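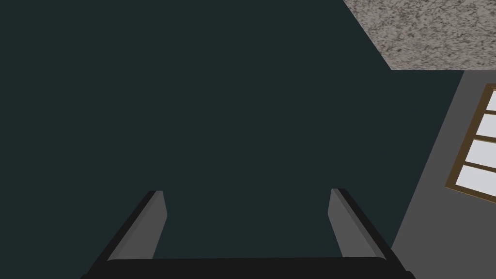
Gripper open, nothing in it. Simulator view.

We use cookies to make this site work and to see which posts get read. Accept all | Manage settings

Posted by Quyên Kim on 21 October 2021
Filed under: Work, Robots, Moaning

Quick one, on my lunch. Have had three people ask what it's like now at Clekham, so.

Short version. The robot isn't on the floor yet. It lives in a simulator and we sit upstairs two afternoons a week and drive it. Real one comes in January, so they say. Stovmont are supplying it and Gareth Tapley from their side is over most weeks with his laptop and his enormous flask.

I was picked along with Khải and Phong because we've done returns the longest. 340 items on a good shift, between the three of us. Nobody has promised the robot will get near that. What Gareth wants is for us to show it how we'd go about a thing, then it has a go, then we say what's wrong. Plenty wrong so far.

Odd bit is how much of it is just looking. You spend ages staring at a dark teal nothing and the side of a window, all on the slant, two grey fingers sticking up at the bottom. My neck was bad the first week. I kept tilting my head to match, Khải too, we must have looked like a pair of pigeons.

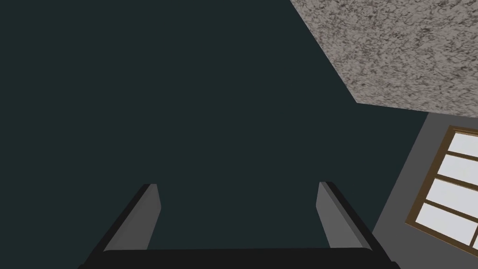 What's changed for us

Hours, mainly. Same total but the afternoons upstairs come out of packing time, and packing still has to be done by someone. Tín Mạc has been covering for me and he's fed up, and I don't blame him. No extra in his wages for it. I get 800 for the whole training stint, taxed, he gets nothing. Have said so to the managers. Will say so again.

Then the job titles. I'm now a "returns trainer" which sounds grand. Same badge, same locker. Phong asked if it stays after January and got a long answer with no yes in it.

And you do start noticing your own hands. I'd never thought about how I pick up a shirt in a bag. You pinch, it slides, you pinch again lower down – try writing that down for Gareth. He asked me to do it slow and I couldn't do it at all.
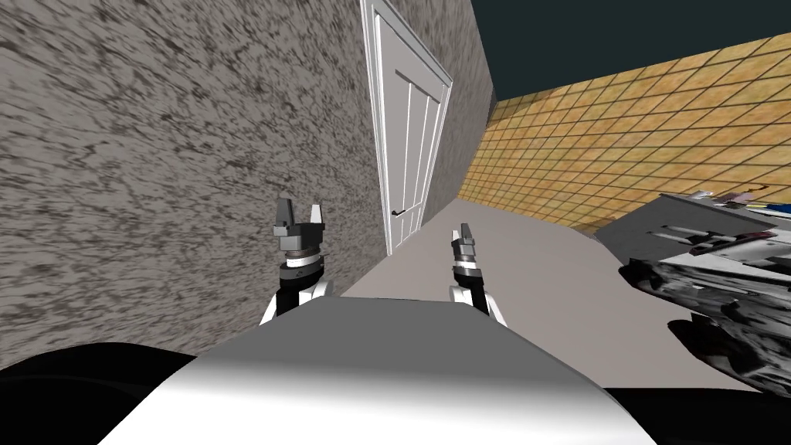

Two arms makes it harder than I expected as well. My left is useless so whatever I show it with the left is going to be useless too, poor thing. Phong is left handed and suddenly very pleased with himself.

Am I worried about my job, mum asks. A bit. There were 254 of us here when I started and it's less now, and that was before any robot. Parry site got theirs last year and I've heared two completely different stories about how that went, depending who you ask in the canteen. Would rather be upstairs knowing what it can and can't do than downstairs guessing. Khải reckons we're training our own replacements and says it every single session, usually with a mouthful of crisps.

Union meeting is next week, the cover pay is on the list. If you're at Clekham please come, it's only half an hour and it's teh only way Tín gets anything.

Right, bell's gone.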